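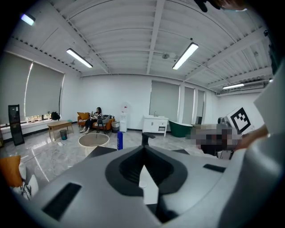 Home Robotics / How-To

How to test whether a robot can tidy your living room yet

Short version: partly, and it's getting fun! I've spent most of March trying chores on a small arm on wheels, and the quickest way to learn what it can do is to grade your own room first. Plan on 40 minutes.

1. Walk the floor. Glossy tile is great for wheels and hard on depth cameras, which can read a reflected ceiling light as a hole. Close the blinds, switch the lights on and run the mapping pass. Then run it again with the lights off and compare the two maps.

2. Pick up anything thin. Power strips and their cables are still the number one way to end a session early. Folding chairs come a close second (those skinny legs!).

3. Choose an easy first object. A bottle standing on the floor is perfect - it's upright, it has clear space to grab, and it won't change shape. Set the grip low and lift 2 inches before you drive anywhere.

4. Move on to a small trash bin. Have the robot grab the rim and carry it to the next wall. Empty it first, please.

5. Now try a cushion. Soft things fold, slide and hide the fingers from the camera, and this is where my success rate falls off a cliff. Grab a corner, drag it toward you, then lift. Dropping it into a fabric storage basket is much easier than putting it back on an armchair neatly.

6. Leave straps for last. A backpack on a window ledge looks simple, but the straps snag on everything. Rhiannon Rowlands wrote to say hers finally managed it after a weekend of practice, so it can be done.

Write down every try, including the bad ones. My log is at 530 tries now and bottles are close to solved. Cushions need another year, I think. Next up is wiping down a bathroom sink, and I can't wait to get the sponge mount on.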